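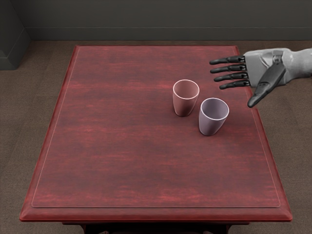 4. Crooked prints and where they come from

I had expected this to be the short section. When Siham Ramadan and I first sketched out the study, we figured the crooked prints would mostly be a beginner thing, we'd say so in a paragraph, and we'd get on to ink coverage (Section 5), where I was sure the fun would be. Then the July classes at Grinedeck happened, and we came home with 478 finished cards and a lot of tilted birthday greetings!

A quick reminder of the setup, for anybody who skipped Section 3. We had 31 card makers, a mix of people who had never picked up a stamp and people who own more stamps than I do. Everybody made the same simple folded card with one line of greeting across the front. They made some with a plain clear block, the kind you just hold in your hand, and some with the Vorkik press, where the stamp hangs from a hinged lid and comes down in the same place each time. Ink was Bemier black throughout, same pads, same cardstock from the same pack. Siham ran the room and I did the measuring afterward at my kitchen counter, with a lightbox and far too much tea.

4.1 Beginners weren't the crooked ones

I really did go in thinking experience would win. With the hand-held block, the newer stampers were slower, fussier and (to my surprise) straighter. They turned the card, they squinted, they put their nose practically on the paper before they pressed. The old hands went at it the way I do, which is to say ink, thump, next. Their prints were beautifully inked and leaned a little to the left.

Stijn Boersma, who read an early draft for us, wondered if it was just a matter of speed, so I went back to the session notes. Speed explains part of it. The quickest stampers did have the most tilted greetings, but even the experienced people who took their time leaned more than the beginners did. My own guess is that once you've made enough cards you stop looking at the paper's edge and start looking at the words, and the words on a clear stamp always look level to the person holding them. I can't prove that from what we collected. I'd love for somebody to have a go at it, because we only wrote down what people did with their hands, and never where their eyes were.

The press pretty much wiped out the difference between the two groups. That's what it's for, so no great shock there. What did catch me off guard was how many of the experienced people disliked it anyway. Nouhaila Fahmy, who has taught holiday card classes in Mansour for years, told me she'd take a wobbly greeting over "waiting for a lid" any day, and she had plenty of company.

4.2 What people line up against

Once we saw the tilt, we wanted to know what people were using as a straight line. You can't stamp a level greeting without comparing it to something, even if you don't notice you're doing it. So in the second round of classes Siham asked everybody to talk out loud while they worked. Some of them clammed up completely, and one table got so chatty we had to throw out most of their notes, but the rest were wonderfully helpful.

The answers fell into a few loose heaps. A lot of people lined up with the top edge of the card. Quite a few used the fold, especially the ones who had been taught to keep the fold away from them. Then there was a good-sized bunch who used something that wasn't on the card at all, like the grid on a craft mat, a ruler left lying nearby, or the table itself.

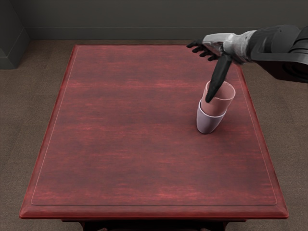
Lining up with the table was the habit I'd paid the least attention to before this study, and it turned out to be a strong one. People would square the card to the tabletop, square their shoulders to the card, and stamp. It works nicely if the edge is straight and close to you. Things get trickier when the top has more than one line to choose from. Take a table like the one in Figure 4, with its thin, lighter line set in around the top and a thick, rounded front rim beyond it. A stamper could go by the line or by the rim, and a rounded rim is a soft sort of thing to judge by when you're looking down on it. Add a streaky wood grain and you've got still more lines to follow. If I were setting up a class at that table I'd put down plain craft mats first and tape the corners.

Figure 4. Wooden tabletop with an inset line and raised border.

We didn't plan for any of this, so I want to be careful. We never assigned people to different kinds of tabletop, and they sat wherever they liked, mostly next to their friends. Friends also tend to learn from the same teacher, so a table full of tilted cards may say more about the teacher than the furniture. Magdy Samir suggested we try to pull those two apart using the sign-in sheets. We tried, and it was hopeless. Too many people had swapped seats after the snack break.

4.3 Does anybody mind?

Siham kept asking me this, and it's a fair question. I can measure a lean with a lightbox, but a card gets looked at for a few seconds and then goes on somebody's shelf. So we picked 100 of the cards, shuffled them, and had Anas Abdel Hamid show them to visitors at the Grinedeck open afternoon. He asked just one thing, whether there was any card they'd want to make over.

Hardly anyone picked the tilted ones. They picked smudges. They picked a thumbprint in the corner, or a faint letter where the pad had gone dry. A greeting had to be leaning pretty badly before visitors mentioned it, and a few of them thought the lean was on purpose and liked it. The makers themselves were much harder on their own work. Nearly all of them spotted their own crooked greetings right away when we handed the cards back, and two asked if they could please throw theirs out before anybody else saw. (We said no. They're in the box with the others.)

I've still been a bit more careful with my own cards since then. I put a strip of low-tack tape across my mat, and I look at the paper now before I press. Smudges are a whole other story, and I'll pick those up with the ink pads in Section 5.

Shares: 31
Comments: 2

Related items
Choosing a first ink pad for card classes
Clear blocks and hinged presses: what our stampers liked
Storing cardstock through a humid summer
Teaching a folded card in one short class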